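Caderno de bancada -- prótese e materiais
Segunda-feira, início às 8h40

Retomei a série de desgaste das resinas para provisórios. Ficaram da semana passada os corpos de prova da Kuvov, já polidos e guardados em água destilada na estufa a 37 graus. Os da Pustari ainda estavam com excesso na borda e tive de passar lixa outra vez antes de medir. Anotei no rótulo de cada frasco "relixado", para ninguém comparar a rugosidade inicial dos dois grupos como se tivessem tido o mesmo acabamento.

Lixa 1000, com água, disco novo a cada grupo. Na última vez usei o mesmo disco até ao fim e os últimos corpos saíram com risco mais fino que os primeiros, o que se via no rugosímetro. Desta vez o acabamento está mais parecido. Ainda assim há um corpo da Pustari com uma bolha perto do centro, que só apareceu depois de lixar. Fica fora da série, mas guardei-o, pode servir para afinar a altura da ponta do abrasor.

Escovagem simulada: pasta da Rostness diluída em água, uma parte para três, em peso. A pasta decanta depressa. Ao fim de poucos minutos parados já há depósito no fundo do copo, e se não se mexer antes de verter, a primeira cuba leva quase só líquido. Mexi com espátula antes de cada cuba e voltei a mexer a meio do ciclo. A versão com carvão é pior neste ponto, agarra-se às paredes e depois custa a lavar. Usar cubas separadas para a de carvão e marcá-las na tampa, não no corpo, que a caneta sai com o detergente.
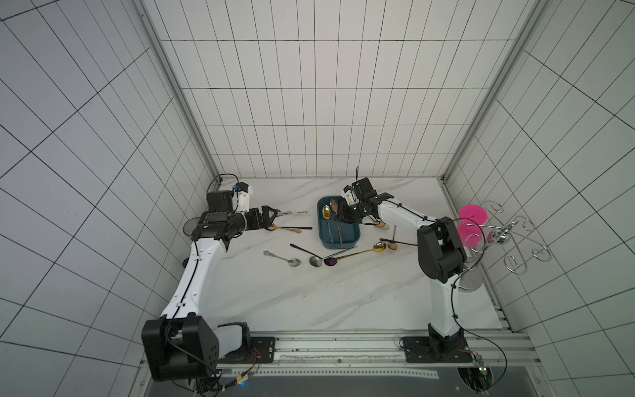 A carga nas escovas estava desigual. A posição 3 dava menos que as outras e, quando desmontei, o parafuso da haste tinha folga. Apertei e repeti a leitura com a balança pequena: ficou dentro do que as outras dão. Isto levanta dúvida sobre os valores da posição 3 na série anterior. Não os apaguei da folha, pus a cor cinzenta e uma nota ao lado. Quem for fazer médias que decida com a nota à frente, mas eu deixava-os de fora.

Cor: medições com o espectrofotómetro sobre fundo branco e depois sobre fundo preto, corpo seco com papel, sem esfregar. Calibrei antes de começar e outra vez depois do almoço. Nos corpos escovados com a pasta de carvão há um escurecimento ligeiro na margem, onde a superfície ficou mais áspera. No centro não noto diferença a olho. Não sei ainda se é pigmento preso nos riscos ou se é só efeito da rugosidade. Para separar as duas coisas, amanhã faço ultrassons em metade dos corpos, cinco minutos em água, e volto a medir.

Total de corpos na série, contando os de controlo: 64. Feitos hoje, cerca de 33, com a ressalva de que há uns quantos que medi só sobre branco e faltam sobre preto. Estão na caixa da esquerda, separados com uma tira de papel.

Cimentos: o pó do cimento provisório da Quispe tem grumos. O frasco foi aberto em novembro e esteve na prateleira por cima do lavatório. Misturei uma porção na placa de vidro e tomou presa muito antes do tempo que vem na bula. Repeti com o frasco novo e deu o tempo certo -- portanto é humidade, ou pelo menos é o mais provável. O frasco velho fica só para treino de espatulação. O novo passou para o armário fechado, com a saqueta de sílica lá dentro.

Também experimentei isolar o gesso com duas camadas finas de vaselina líquida em vez do isolante habitual, que acabou. Os provisórios soltaram-se bem, mas a face interna ficou baça e gordurosa, e com isso não confio na adesão do reembasamento. Encomendar isolante.

Por fazer:
- ultrassons em metade do grupo carvão e nova leitura de cor
- acabar as leituras sobre fundo preto
- trocar as cabeças de escova das posições 5 e 6, têm as cerdas abertas
- confirmar a carga em todas as posições antes do próximo ciclo, e não só na 3
- pedir isolante para gesso e lixas
- passar os valores de rugosidade para a folha comum, que ainda estão só em papel

Saí às 18h10. Estufa ligada, abrasor desligado no interruptor de trás, cubas a escorrer.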